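Brunine power strip set, handheld gripper demos

README, first pass, will get cleaned up when the August split goes out

What's in here: demos of tabletop handling of a white power strip with its cord, done by a person with two hand-held grippers, one per hand. Each gripper carries its own camera, plus one head view. We use it to test whether a policy trained with no robot in the loop can cope with white things on a white table. Mostly it's a perception problem and less a grasping one.
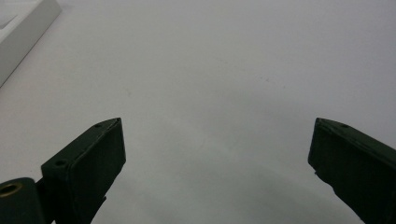 Banport, 21 April 2022

Counts: 393 demos total, 200 of them in the train list. The rest is split between val and a "do not touch" list, see splits.txt. Don't merge them. Clips run to nearly 1485 steps at the long end, most are way shorter.

Layout
demos/ one folder per demo, three streams inside (left, right, head)
poses/ gripper pose per step, meters, table origin
width/ jaw opening per step, not normalized
splits.txt
notes.txt (messy, sorry)

Method, short version. Qudah is the policy. Takes both gripper views and the last few poses, puts out a chunk of relative moves for each hand. Head view is NOT an input. We keep it for labeling and for checking who was where when the pose track jumps. Clukero is the same net with the width signal dropped, kept as a baseline.
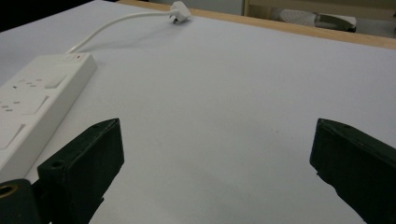
Poses are relative to the first step of the demo in the Qudah loader and absolute on disk. This has bitten us more than once. If your rollouts drift off to one side right away, check that first.

Cord is the hard part. The strip itself is rigid and the net finds it fine, but the cord lands in a diffrent curve every time and there is very little contrast against the table. Color jitter made this worse. Turned it off, kept random crop. 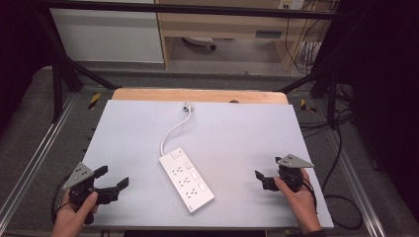 Head view. Left gripper open, strip on the board, plug near the top edge.

Results so far, 5 seeds each: Qudah beats Clukero on every seed for the strip, and on the cord they are too close to call. Would not put the cord result in a paper yet. Full table comes once the eval script stops dropping the last chunk.

Known problems
- left and right width files swapped in some early demos, fix is in the loader and not on disk
- exposure not locked on the gripper cameras, so the table goes from white to gray between clips
- jaws fill a lot of the lower view, mask is in tools/ but its a bit tight at the tips
- pose track gets shaky over bare table, too few features to hold on to
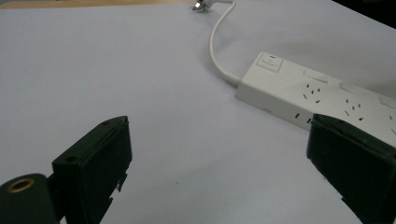 If you retrain, start from the config in configs/base and change the batch size only. Learning rate is tuned to the chunk length, so changing one without the other gives you jerky moves at the chunk seams. Smoothing at run time hides it but slows the approach.

License: internal for now. Ask before passing it on.

TODO: checksum file, redo val list, rename width/ to something less vague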